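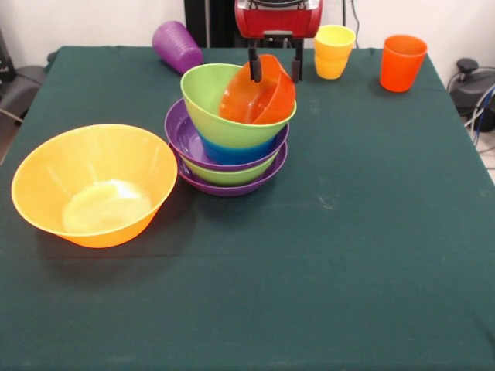

Gernar two-finger gripper kit: review after one term

Reviewed by Myfanwy Samuel, Landeg student robotics club

We bought the Gernar kit for the sorting and stacking task in the Bovent schools' competition. The task uses plastic bowls and cups on a cloth-covered table, and the arm has to take each piece by the rim.

Assembly took one evening. The instructions are clear apart from the wiring page, which shows an older connector. The fingers close evenly and held their setting all term.

We logged 206 test grasps on single bowls and 78 on nested ones. Single bowls gave little trouble if the approach was vertical. Nested bowls are harder. One finger has to go inside the rim and the other outside, and a bowl leaning in the stack leaves little room for the inner one. Gwion Gwilliam rewrote our approach routine to allow for the tilt, and results improved.

Faults: the finger pads mark easily, the supplied software does not save the closing force between sessions, and spare pads are sold only in full sets. Prumham, the supplier, answered our query about the force setting on 24th July. A fix is planned but has no date.

Suitable for a club with some programming experience. Beginners will need help with calibration.

Four out of five.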